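Prunthorpe Staff Kitchen Record
Data card and readme, version dated September 10, 2024

Summary
The Prunthorpe Staff Kitchen Record documents the introduction of two-armed robots into the canteen kitchen at the Stockdale site. It holds recordings of food preparation and serving tasks, together with written accounts from the kitchen employees whose duties changed as a result. The record is maintained by the Workplace Studies office at Prunthorpe. Questions about its contents should be sent to Pauline Yeoman, record editor.

Contents
The release contains 732 task recordings and 20 staff accounts. Each recording covers a single task from start to finish and is filed by task name. Staff accounts are plain text files of up to 3000 words each. Job titles are kept in the accounts; personal names have been removed.

Folder layout
recordings: one folder per task
accounts: one file per employee
duties: duty sheets in force before and after the July change
notes: corrections and known errors

Background
Until July, early kitchen duty at Stockdale was shared among the cooks and the counter staff. The work included steaming, plating and wiping down, and it began well before the canteen opened. Under the Valis program, part of the steaming and plating work was assigned to robots. Cooks remain responsible for dough, fillings, seasoning and all checks on food before it is served. No position was removed under the program, but start times and duty sheets were rewritten for most of the kitchen.

What the staff accounts report
Employees describe the later start as the most welcome change. Several cooks also report less reaching over hot equipment. Other effects were less expected. Counter staff who used to learn cooking tasks by helping in the early hours now have fewer chances to do so, and two accounts ask for paid training time to replace them. Some employees state that supervising a machine is more tiring than doing the task by hand, as it requires steady attention with little to do. These statements are reproduced as written and have not been weighed against one another.

Task definitions
Steamed buns are treated as one task with separate stages for the lid, the transfer to a plate and the return of the utensil. A recording is marked complete only when a cook has signed the duty sheet for that batch.

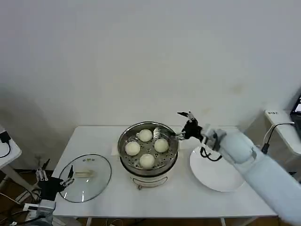
Employees may stop any task at any stage without giving a reason. Stops are logged by task and are not linked to the person who made them. Managers at Stockdale do not have access to the stop log in a form that would allow individual review.

Limits of use
The record describes one kitchen over a short period and should not be used to estimate staffing needs elsewhere. It must not be used to rate the performance of individual employees. Some 70 recordings lack a matching duty sheet; they are listed in the notes folder under the Trustov file numbers used before the present system.

Access
Copies are available on written request to the record editor. Employees who contributed an account may withdraw it at any time, and it will be left out of the next version.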